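Speaker notes: Filing with two hands
Student robotics project, final talk, 15 minutes plus questions
Speakers: Nosipho Matlala (first half), Vojtěch Mikuš (second half)

1. The task

Say who we are and thank Furnex for the cupboard.

Our project is called Gudeta. The job we picked is putting box files away in a low office cupboard. It sounds easy. The files are wide, the plastic is shiny, and there's not much room between the doors.

We drive the robot by hand first and record every run. By the end of term we had 175 runs we could use. 38 more were thrown out, mostly for dropped files.

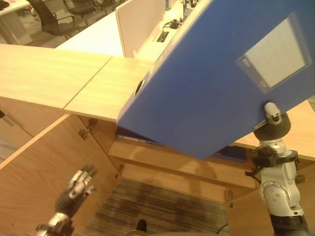 The rule we gave ourselves was that a file has to end up on the shelf with its spine facing out. Leaning is allowed. Anything on the carpet counts as a fail, even if the robot picks it up again.

Mention that we scored the runs ourselves, and that we swapped over so neither of us scored our own driving.

2. The hands

Pause here, people usually ask about the fingers.

Four fingers and a thumb, with black pads at the fingertips. In the first weeks we closed the whole hand at once and the file slid. Now the thumb closes last. That change took 5 lines in the control script and most of May to find.
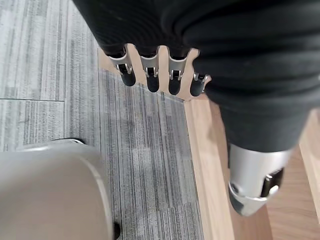 3. Doors and feet (Vojtěch takes over)

The doors gave us more trouble than the files. If the robot stands too close, the door has nowhere to swing. If it stands too far back, the arm can't get to the lower edge.

We tried tape marks on the carpet, then went over to measuring from the hinge.

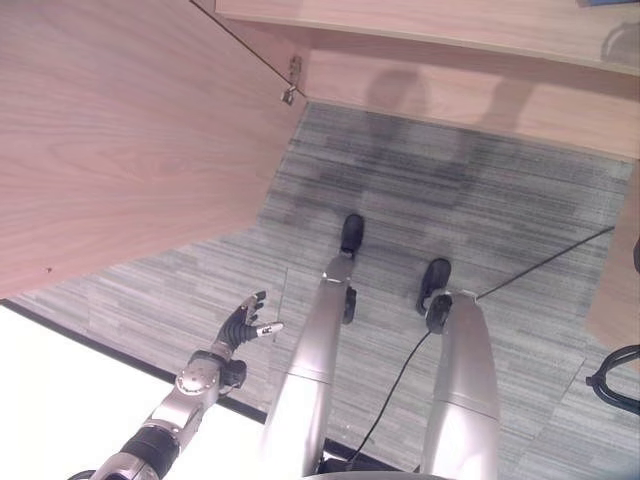 Standing position is now checked before each run. Whoever is driving reads it out and the other one writes it down. It's slow, but the runs are much easier to compare.

4. What's left

Closing the doors again. Files of other sizes. Nosipho wants to try it without a driver next term.

Go to questions. Spare slide on the scoring sheet if anyone asks.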